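Início | Fórum | Insetos e pragas | Identificação | Entrar

Vespinha parasitoide apareceu sozinha na minha horta!

Tempo de leitura: 2 min
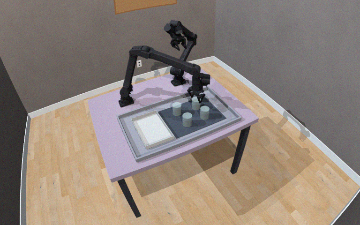
**couve_e_cia**
Gente, preciso dividir isso! Em novembro achei uma folha de couve com ovos de percevejo, deixei num potinho na janela para ver o que nascia e saíram umas vespinhas pretas minúsculas, menores que um grão de areia grossa! Eu nunca soltei nada, nunca comprei cartela, nada. Elas chegaram por conta própria, provavelmente da mata atrás do sítio aqui em Wullosa. Fiquei tão animada que guardei mais 2 posturas para acompanhar. Para quem nunca viu o bicho andando: as antenas fazem um cotovelo bem marcado, sobem da cabeça e depois dobram para baixo, no mesmo desenho do braço preto da frente ali em cima da mesa lilás, e a vespa vai batendo a pontinha no ovo antes de pôr. Lindo demais!

**seu_percevejo**
Que achado! Os ovos ficaram escuros antes? Nos meus, quando estão parasitados, escurecem por igual, e os sadios mostram uns olhinhos vermelhos pela tampa.

**couve_e_cia**
Ficaram cinza-chumbo, quase todos! De uma postura de 20 ovos só um deu percevejo, o resto foi vespa.

**talhao9**
Legal, mas vamos com calma. Postura em potinho não diz quanto a vespa controla no campo. Aqui na várzea do Leletti também tenho parasitoide nativo e perco tomate todo ano do mesmo jeito. O adulto vem voando do vizinho e pica o fruto, a vespa só pega ovo.

**seu_percevejo**
Discordo um pouco, talhao9. Depois que parei com o inseticida de amplo espectro e deixei coentro e trigo-mourisco florindo na bordadura, a diferença foi enorme. Da última vez olhei 210 ovos com lupa, e mais da metade estava parasitada. Adulto ainda aparece, claro, mas bem menos ninfa!

**talhao9**
Pode ser, só que você mudou duas coisas ao mesmo tempo, hehe. Queria ver um canteiro sem flor do lado para comparar.

**seu_percevejo**
Justo. Na próxima safra deixo um sem nada.

**mata_ciliar**
Couve_e_cia, guarda umas vespas em álcool 70 com etiqueta (local, planta, mês)! Sem isso fica difícil chegar até no gênero. E fotografa a postura antes, de preferência com a folha junto.

**couve_e_cia**
Já separei, estão num vidrinho de remédio. Hoje às seis da manhã saiu mais uma leva, nem tomei café direito de tanto olhar!

Tópicos recentes
- Lagarta no maracujá: catar ou esperar?
- Joaninha ou vaquinha? Ajuda para identificar
- Armadilha Obeidat para mosca-das-frutas, alguém usou?
- Cochonilha nas raízes da alface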